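Cuaderno del taller — Retamal, lunes

Entro tarde y con el café a medias, así que esto va a salir un poco desordenado, perdonadme los que lo leáis después. El fin de semana le estuve dando vueltas al segundo acto y creo que por fin entiendo qué le pasaba a la escena del muelle, que llevábamos arrastrando desde la versión que enseñamos a los de Zornholm.

El problema no eran los diálogos. Violeta Saavedra los ha reescrito ya tantas veces que da apuro pedirle otra vuelta, y además están muy bien, sobre todo el del capitán cuando se hace el dormido. Lo que fallaba era el orden en que el jugador recibe las pistas. Si llega al muelle después de haber hablado con la viuda, la carta no sorprende a nadie; si llega antes, la carta no se entiende. He probado a partirla en dos: la primera mitad aparece en el camarote y la otra en la aduana, ya con el sello roto. Jugándolo de corrido me ha gustado mucho, pero yo soy mala jueza porque me sé el final desde hace siglos.

Apunto el cambio en la tabla de estados para que no se pierda:

carta_a: se activa al entrar en el camarote, siempre
carta_b: solo si se ha visto carta_a y se ha hablado con el aduanero
viuda_2: bloqueada hasta tener las dos

Con eso el árbol se queda en 688 nodos, que siguen siendo muchos, pero al menos ya no hay ramas que mueran en un pasillo vacío. Quedaba una bastante fea en la que el aduanero te daba las gracias por un favor que no le habías hecho. La he quitado con algo de pena, tenía su gracia el hombre. 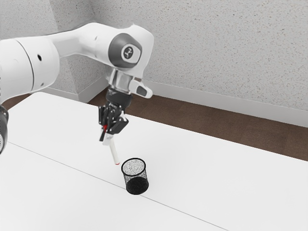
Por la tarde me senté con Ga-eun Cheon a mirar lo del guardado automático, que es lo que de verdad nos tiene en vilo. Ella sospechaba del cambio de capítulo y tenía razón, como casi siempre. Cuando el jugador cruza de la ciudad al puerto, el guardado se dispara dos veces: una al descargar el mapa viejo y otra al cargar el nuevo. Si en medio hay una conversación pendiente, la segunda copia pisa a la primera con la conversación ya cerrada, y adiós pista. Lo reprodujimos a la tercera, con la partida de la taberna (la que tiene el sombrero puesto, no la otra).

De momento hemos puesto un retardo de 200 milisegundos y una comprobación antes de escribir. Ga-eun dice, y lo copio tal cual para que conste, que «eso es una tirita y las tiritas se caen en la ducha». Ella quiere una cola de guardado como es debido, y yo también la quiero, pero necesitaría hasta 2 semanas y antes tenemos que entregar la demo a Idmont. Lo dejamos como deuda, apuntada en rojo y con su nombre y el mío, para que ninguna de las dos se haga la loca en junio.

Otra cosa que no quiero olvidar: la lluvia del puerto. Quedó preciosa con los faroles, se lo dije a todo el que pasó por delante de mi mesa, pero tapa los pasos del perseguidor, y los pasos son media escena. Bajé la lluvia un poco en la mezcla y subí los tacones contra la piedra. Mejor, aunque ahora el perseguidor suena como si fuera a bailar flamenco. Habría que grabar otro calzado, algo con suela de goma gastada. Violeta ofrece unas botas de su padre que por lo visto crujen de maravilla, y yo le he dicho que las traiga mañana mismo — cuanto antes, que luego se nos echa encima el cierre de sonido.

Sobre el nombre del juego seguimos igual. Itine se quedó como título de trabajo y a mí me ha ido ganando poco a poco, lo reconozco. Violeta no lo soporta, dice que parece una marca de yogur. Hay una hoja en la pizarra para propuestas, y por favor, que no sean todas chistes (la de «Muelle y castigo» ya la hemos leído, quien sea que se identifique y le invito a un café).

Pendiente para mañana:

Pasar la carta partida a alguien que no haya jugado nunca al segundo acto.
Revisar los subtítulos del aduanero, que van adelantados desde que acortamos la pausa.
Comprobar que el retardo del guardado no se nota en el portátil viejo.
Contestar a Idmont lo del tráiler. Quieren la persecución entera y yo les daría solo hasta la verja.

Dejo la versión de hoy subida en la rama del puerto. Si alguien la abre antes de que yo llegue, que no toque la luz del camarote, está a medio hacer y la tengo cogida con pinzas.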